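From: Fuseini Odoi
To: flalby-water list
Subject: Re: Hardness figures and detergent dose

> The supply test for the Flalby end came back at 301 mg/l as calcium
> carbonate. The Gelline bottle only gives "soft", "medium" and "hard"
> columns. Does the dose go on rising with hardness, or is there a point
> where more gel makes no difference? Also, is it worth softening the
> cold feed to the laundry, or should I leave it and descale?

Taking the dose first. 301 mg/l is 21 degrees Clark, or just under 17 German degrees if your machine manual uses those. Either way it is hard water, and you should be reading from the third column on the bottle.

The dose has two parts. One deals with the soil in the load and would be needed in any water. The other is there to tie up calcium and magnesium so that the surfactant is left free to work. Only the second part depends on the supply, and it depends on the total hardness taken in during the main wash, so the volume of water matters as well as the strength. A machine which takes in 15 litres for the main wash at your figure has 4.5 g of hardness (as calcium carbonate) to deal with. Rinse water does not count towards the dose. It does count towards scale and towards stiff towels, and I will come back to that.

Above the "hard" column you can go on adding gel, but it is a poor way of doing the job. Liquids and gels usually carry less builder than powders, so you end up putting in a lot of surfactant to get a little more builder. The usual signs of this are foam still standing in the last rinse and a grey film on the door seal.
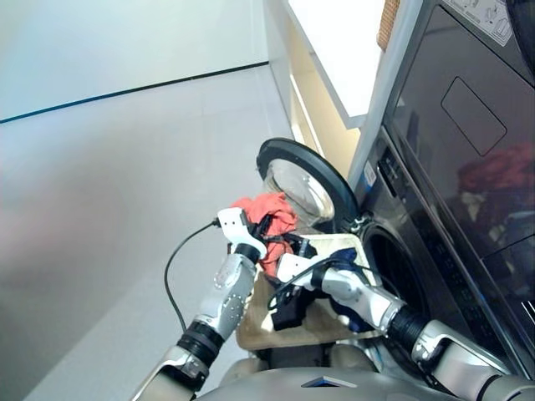

Surely the machine heats the water and drops the hardness out anyway, so by the time the wash is hot the detergent has less to do? That was Kallum's point last month, and it is partly right. Temporary hardness does come out on heating, but very little of it at 40 degrees in the time of a normal cycle. What does come out lands on the heater and on the cloth. It also happens after the detergent has gone in, so the builder has met most of the calcium by then. I would not take anything off the dose for it.

On softening the feed, I can give figures from the shared laundry at Chidiac Court, where we put a base-exchange unit on the cold supply in March. The outlet was set to 15 mg/l. We have logged 419 cycles since then, all with the gel dose cut to the "soft" column. The heaters have not been descaled in that time. On the old supply it was a monthly job.

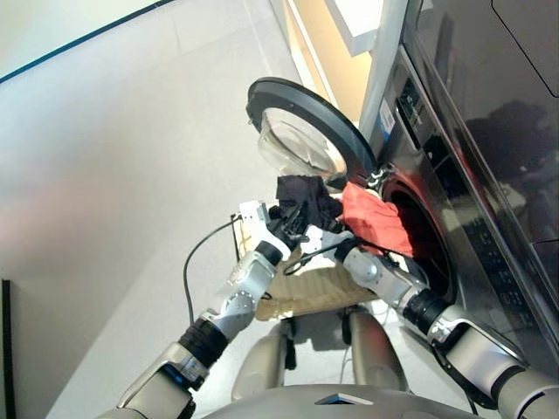 Black garment at the front-loader door.

Three cautions on those figures. The machines there are all cold fill, so every litre passes through the softener. The unit is a twin-cylinder one and does not go to bypass while it regenerates - a single cylinder will let hard water through for the length of the regeneration, and if you have it set for the wrong hour that will be during somebody's wash. Lastly, we left the drinking tap on the unsoftened main, with its own branch taken off before the unit. Please do the same.

Colours are the other thing people ask me for numbers on, and I have none worth sending. Reds and dark cottons washed in hard water take on a chalky look, mostly from mineral and soap residue sitting on the fibre. An extra rinse does not shift it, being more of the same water. A citric acid rinse does, and the cloth can then be compared with an unwashed piece in daylight. Judging it under a strip light is a waste of time.

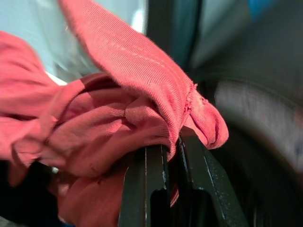
DESCALING, IF YOU LEAVE THE SUPPLY AS IT IS

Use citric acid, with the drum empty, at 60 degrees. Very hot citric solution in hard water can throw down calcium citrate, so do not go to 90. Run a plain rinse afterwards. Never follow bleach with acid, or the other way round, without a full rinse between them.

Clean the inlet filter on the same day. At Chidiac Court the flow on one machine had dropped enough to bring up a fill fault, and the filter was the whole cause. Turn the tap off before you unscrew the hose, and look at the washer before you put it back.

Drawers need doing more often than the drum if you use gel. Lift the siphon cap out and put it in warm water for 5 minutes.

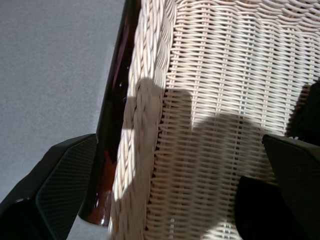
Does the softener salt end up in the wash?
Very little of it does. The brine goes to drain during regeneration, and what reaches the machine is sodium swapped for the calcium and magnesium, which has no bearing on the cloth at these levels.

If anyone has hardness readings from the top end of Flalby, please post them with the time of day. I suspect two sources are being blended and that the ratio moves overnight.

Fuseini Odoi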